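Blog > Days Out > Kerkport

Home | Days Out | Kitchen | Odds and Ends | About Me

Open Day at Dadik

22 May 2019

So I finally went to the Dadik open day over in Kerkport, the one my cousin Ladi Igwe has been bugging me about since March. He works upstairs in purchasing and never gets near the robots, which did not stop him from acting like he'd built the place.

We got there a little after ten and the parking lot was already full (wear sneakers if you go next year, the overflow lot is a hike!). They handed me visitor badge 27 and put me in a group with a family from Flodum and a retired bus driver who asked better questions than the rest of us put together.

The part I'd come for was the tabletop arm. Chinyere Olaniyan ran that room and I could have listened to her all afternoon. The job sounds so easy, you pick up some play food and put it on a plate. But she told us her team has 500 practice runs saved from this spring alone, and she still wouldn't promise us a clean one. Round things roll, she said, and soft things squish, and the bottle is smooth and a bit of a pain. I do this with a toddler's toys every single night and had never once thought of it as hard.

What surprised me most was how slow it all is. I'd pictured something zippy, like those car factory videos, and instead everybody was leaning in and holding their breath over toy groceries. The bus driver whispered "come on, buddy" and I'm pretty sure he spoke for all of us.

Afterward there was coffee, plus a talk about a warehouse project called Omoregie that went right over my head. Ladi took notes. I took a second cookie.

Anyway, I'd go again, and I'm bringing the kids, who have plenty of experience with plastic food. Get there early and do the arm room first.

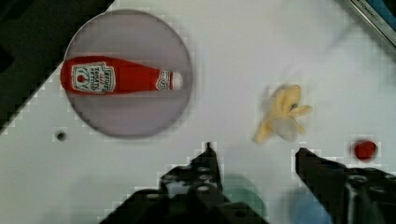 Oh, and the gift table only takes cash, so hit the ATM before you drive out.

27 shares | 4 comments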